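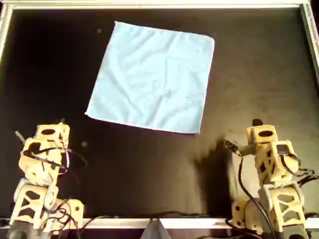
## Opérateurs et opératrices de téléopération : collecte de démonstrations sur textile

Jerkico constitue un jeu de démonstrations pour l'apprentissage par imitation de tâches de pliage et de dépliage. Le poste d'acquisition comporte deux bras imprimés en 3D, montés face au plan de travail sombre. La tâche de référence porte sur un carré de tissu bleu clair, présenté à plat ou déjà plié.

Le présent appel concerne le site de Castville. Il reste 15 postes à pourvoir pour la campagne qui démarre en mars. L'objectif est fixé à 2 000 épisodes validés, toutes variantes confondues.

### Travail demandé

- Téléopérer les deux bras au moyen de la paire de commande Teuber et exécuter la tâche affichée en début de série.
- Remettre le tissu dans la configuration initiale prescrite par la fiche : position, orientation, nombre de plis.
- Annoter chaque épisode dans Pillon (réussite, échec, abandon) avec le code de défaut correspondant.
- Signaler toute dérive d'un servomoteur, tout câble gênant la course d'un bras et tout décalage de caméra.

Un épisode interrompu est conservé et annoté comme tel. Les reprises en cours de geste sont admises si elles figurent dans la fiche ; les corrections à la main pendant l'enregistrement entraînent le rejet de l'épisode.

### Variantes enregistrées

1. Tissu à plat, légèrement désaxé par rapport au bord du plateau ; pli en deux, puis en quatre.
2. Tissu plié, à saisir par un coin et à étaler.
3. Tissu plié, à déplacer d'un côté à l'autre du plateau sans l'ouvrir.

L'orientation de départ est tirée au sort par Pillon avant chaque série. Les faux plis laissés par l'épisode précédent ne sont pas lissés, sauf mention contraire. Les vues rapprochées servent au contrôle de l'épaisseur du paquet et de la position du bord arrondi par rapport au centre du plateau.

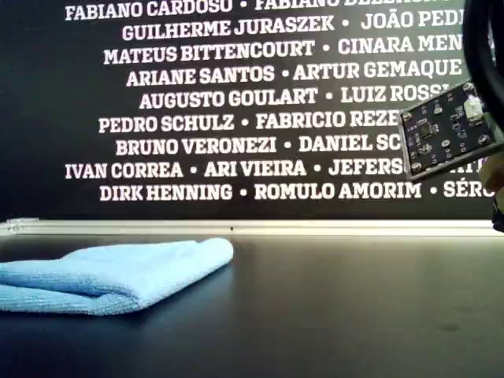

Ce contrôle est effectué par l'opérateur en fin de série et compte dans le temps rémunéré. Toute série dont les vues ne sont pas synchronisées est rejouée intégralement.

### Profil

Aucun diplôme n'est exigé. Une pratique antérieure de la téléopération, du montage de précision ou de la couture est appréciée. Sont requis :

- une bonne motricité fine des deux mains ;
- la capacité de répéter un geste court pendant une séance entière sans en modifier le rythme ;
- la lecture courante du français technique (les fiches ne sont pas traduites) ;
- une vue normale ou corrigée, sans confusion des bleus et des noirs.

### Conditions

Séances de 2 heures, pause comprise, du lundi au vendredi ; une séance supplémentaire est ouverte le samedi matin. La formation initiale occupe deux séances, rémunérées au même taux que la collecte. L'indemnité est de 116 euros par journée complète, quel que soit le nombre d'épisodes validés.

Les commandes des bras sont enregistrées avec les flux vidéo. Le consentement écrit est signé avant la première séance et peut être retiré jusqu'au gel du jeu de données.

### Candidature

Envoyer au secrétariat technique de Jerkico, site de Castville, un message d'une page au plus, avec les disponibilités hebdomadaires et, le cas échéant, l'expérience de téléopération. Objet à indiquer : « Collecte textile ». Les candidats retenus passent un essai au poste : dix pliages consécutifs, sans contrainte de temps sur les trois premiers.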